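Grevum Bimanual Cell - Set-up Guide, October 2025
Section 3: Preparing the phone-and-stand placement task

We use cookies to improve this site. By continuing you accept our cookie policy. Accept | Manage settings

The placement task is used in the Stornside study to compare policies trained with and without wrist views. Results can only be compared if every episode starts from the procedure below.

1. Home both arms and confirm that the green indicator lights are on.

2. Place the stands along the back half of the mat, in a left group and a right group. Stand color may vary within a group.

3. Lay the phones face up in front of the stands. Do not square them to the mat - the sampler expects small differences in angle.

4. Move each gripper over the outer phone on its side. Keep the fingers clear of the glass.

5. Open the overhead view and the wrist view in the Flulten viewer and check that stands show in both.

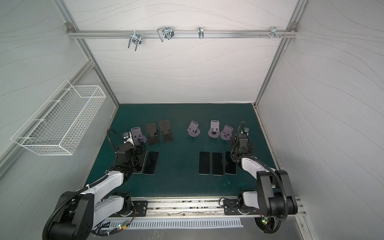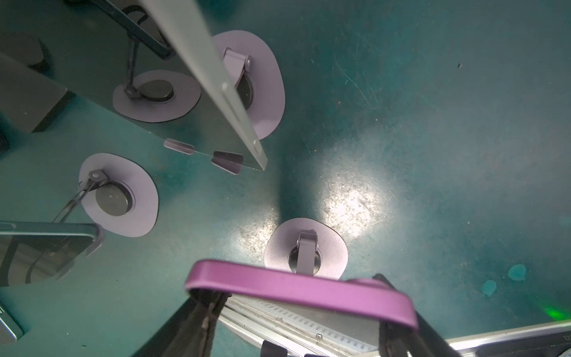 Figure 3. Teal work mat with stands, overhead view (first) and wrist view (second).

6. Check the wrist view for glare. A bright patch on the mat is acceptable if the stand bases can still be told apart.

7. Start recording. Stop each episode at 115 seconds whether or not the task is complete.

NOTE: The baseline uses 200 episodes per condition. In our runs the policy with wrist views completed 76 percent of test episodes. Failures were mostly at the ledge, with the phone tilted on release.

NOTE: Label partial placements as failures. The Bustamante scoring script has no middle value.

CAUTION: Keep hands off the front rail while the arms are powered. The gooseneck camera mounts bend easily - if one is touched, repeat the camera calibration before recording again.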